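Cellule à deux bras Dodine

La cellule Dodine est un poste de manipulation à deux bras monté sur une table, destiné au rangement et au service de vaisselle. Elle tient dans un coin d'atelier, elle se règle à deux personnes et elle demande un entretien modeste, à condition de le faire souvent (j'y reviendrai, c'est mon dada). Je m'occupe de la nôtre depuis son déballage, et cet article rassemble ce que j'ai appris en la montant, en la déréglant et en la remettant d'aplomb. Il complète la fiche de la page Stustton, où l'on trouvera la partie électrique que je ne fais qu'effleurer.

Origine du nom

Dodine était le nom de code donné par Areti Zacharopoulos au premier montage, en hommage à une recette de canard. Le nom devait changer avant la livraison. Il est resté sur les étiquettes des câbles, puis dans les fichiers de configuration, et là c'était fichu : renommer un dossier dont dépendent tous les scripts, très peu pour moi ! On rencontre aussi dans les vieux carnets l'appellation « table Cerwood », du nom du fabricant du plateau. C'est la même machine.

Composition

La cellule comprend deux bras articulés fixés au bord arrière du plateau, chacun terminé par une pince à deux doigts, un tapis qui délimite la zone de travail, et le matériel à manipuler. L'ordinateur de commande est à part. Les bras sont désignés « droit » et « gauche » du point de vue du robot, ce qui veut dire que, pour une personne placée devant la table, le bras droit se trouve à gauche. Tout le monde se trompe la première semaine. Moi, j'ai continué bien plus longtemps, et j'ai un jour démonté la mauvaise pince de bout en bout avant de comprendre pourquoi elle fonctionnait si bien.

Le tapis a plus d'importance qu'on ne le croit. Il évite que les assiettes glissent, il amortit les petits chocs et surtout il sert de repère commun : toutes les positions de départ des objets sont données par rapport à ses coins. Un tapis décalé de deux doigts et ce sont toutes les prises qui partent de travers, d'un seul côté si l'on a de la chance, des deux si quelqu'un l'a tourné en passant le chiffon.

Installation

On commence par le plateau. Il doit être de niveau dans les deux sens, pieds bloqués, et il faut vérifier une seconde fois après avoir posé les bras, car leur poids fait travailler les pieds arrière. Hafiz Lau, qui a monté la nôtre avec moi, insistait pour laisser la table chargée une nuit entière avant la mesure définitive. J'ai trouvé ça maniaque. Le lendemain, la bulle avait bougé, et je n'ai plus discuté.

Viennent ensuite les embases. Les vis se posent à la main, se serrent en croix, puis se reprennent à la clé dynamométrique au couple indiqué dans la notice du bras. On trace un trait de feutre entre la tête de vis et l'embase : trois mois plus tard, un simple coup d'œil suffit pour savoir si quelque chose a tourné. Chez nous, le feutre blanc tient mieux que le noir, qui s'efface au premier nettoyage.

Le passage des câbles est le moment où l'on gagne ou perd son année. Il faut du mou à chaque articulation, mais pas assez pour qu'une boucle descende dans la zone des pinces. Ma méthode est toute bête : j'amène le bras à la main dans ses positions extrêmes, je regarde où ça tire, je desserre le collier, je recommence. Comptez une bonne matinée pour les deux bras. Les colliers en velours sont préférables aux colliers en plastique, qu'on finit toujours par couper au cutter avec les conséquences que l'on imagine.

Mise en place des objets

Une fois les bras référencés, on dispose la vaisselle. La disposition dite Paulík, la plus employée, mélange exprès des difficultés différentes : des pièces empilées, des tasses pendues par l'anse, des assiettes debout, et au moins un gros objet qui gêne le passage d'un bras. Ankit Jaiswal l'a mise au point après une longue période où nous n'utilisions que des bols posés à plat, et où la machine avait l'air brillante (elle ne l'était pas du tout).
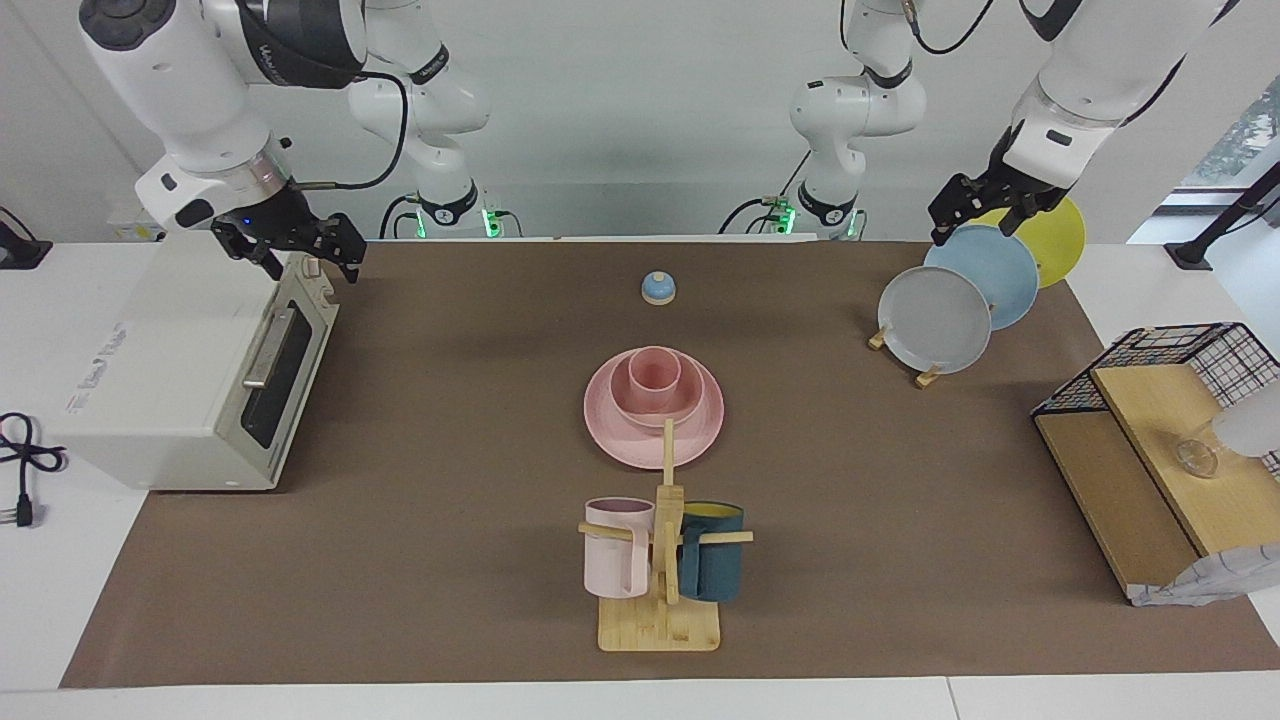 Les assiettes sur chant sont de loin les plus exigeantes. Leur bord est mince, les pinces doivent arriver bien dans l'axe, et une erreur d'angle qui passerait inaperçue sur une tasse suffit à faire basculer la rangée. C'est donc avec elles que je fais le contrôle final : le bras gauche se place au-dessus du bord, pince ouverte, et je m'accroupis pour regarder si les doigts encadrent correctement la tranche. Si l'un des deux est plus près que l'autre, je reprends le référencement avant toute autre chose. Inutile de corriger dans le programme, on ne fait que cacher le défaut et on le retrouve ailleurs.

Pour les tasses suspendues, la règle est de tourner toutes les anses de la même manière et de pousser chaque tasse au fond de sa cheville. Une tasse accrochée au bout tient très bien, jusqu'à ce que la pince l'effleure. Pour les piles, on centre, voilà tout. Sofia Mavromatis a dessiné un gabarit en carton pour retrouver l'emplacement de chaque pièce, et je le conseille vivement, même si le nôtre a pris l'eau et gondole un peu.

Les objets volumineux, un petit four par exemple, se posent en dernier, débranchés, câble rangé hors du tapis. Il faut ensuite faire passer le bras voisin à vitesse réduite au-dessus d'eux, pince ouverte, et vérifier la hauteur de dégagement. Pince ouverte, j'insiste : les doigts écartés prennent plus de place, et le seul accroc sérieux que nous ayons eu venait d'un essai fait pince fermée.

Entretien courant

Notre routine de début de journée comporte peu de choses. On passe un chiffon sec sur le tapis, on regarde les traits de feutre, on ouvre et on ferme chaque pince à vide en tendant l'oreille. Le bruit renseigne beaucoup ! Une pince saine fait un petit ronronnement régulier, une pince encrassée accroche en fin de course. Je note tout dans le carnet, y compris « rien à signaler », parce qu'une page blanche ne dit pas si la machine allait bien ou si personne n'est venu.

Les garnitures des doigts se remplacent quand leur surface devient lisse. Sur notre cellule, le premier jeu a duré 53 séances, le suivant nettement moins, à cause de la céramique mate qui ponce le caoutchouc comme du papier de verre. On change toujours les deux garnitures d'une même pince ensemble. En changer une seule décale le centre de la prise, et l'on se retrouve à chercher une panne qui n'existe pas.

Le voyant d'une embase ou d'un poignet ne remplace pas ces contrôles. Il renseigne sur l'état du bras selon le code de la notice, et ne sait évidemment rien d'une garniture usée ou d'un tapis de travers. J'ai vu des collègues très sérieux s'y fier entièrement – et j'en ai fait partie.

Pannes fréquentes

La panne la plus banale est la dérive lente. Les prises restent bonnes en début de matinée, puis se décalent. Dans notre cas, la cause était une vis d'embase du bras droit, serrée au bon couple mais sur une rondelle voilée. On dépose, on change la rondelle, on resserre, on référence de nouveau. L'opération prend 20 minutes quand on a la rondelle sous la main, et un après-midi de juillet à fouiller les tiroirs quand on ne l'a pas.

La deuxième est le câble pincé. Elle se manifeste par des arrêts qui semblent aléatoires et qui reviennent en réalité toujours dans la même posture. Pour la retrouver, on note la position du bras à chaque arrêt, puis on y retourne à la main, cellule hors énergie, en suivant le câble du bout des doigts. Un câble marqué se remplace. Le ruban adhésif est une solution de vendredi soir, comme dit Hafiz, et je lui laisse la responsabilité de l'expression.

Reste la pince qui ne se referme pas complètement. Avant de la démonter, on regarde entre les doigts et la glissière : une miette, un éclat d'émail, un fil de chiffon suffisent. Un pinceau souple règle la plupart des cas. L'air comprimé est à éviter, il pousse les saletés vers le fond, là où il faut ensuite enlever quatre vis minuscules pour les atteindre (elles roulent très loin, ces vis).

Sécurité

On n'intervient dans la zone de travail que cellule hors énergie, et la personne qui a coupé est celle qui rétablit. Pendant les essais à vitesse réduite, l'un de nous garde la main sur l'arrêt d'urgence et ne fait rien d'autre, pas même tenir le carnet. Les bras doivent être soutenus avant tout desserrage d'une articulation. Après un choc, même léger, on refait le contrôle complet sur les assiettes debout avant de reprendre.

Voir aussi

Stustton (armoire électrique et schémas)
Disposition Paulík
Garnitures de pince, tableau des références
Plateaux Cerwood, réglage des pieds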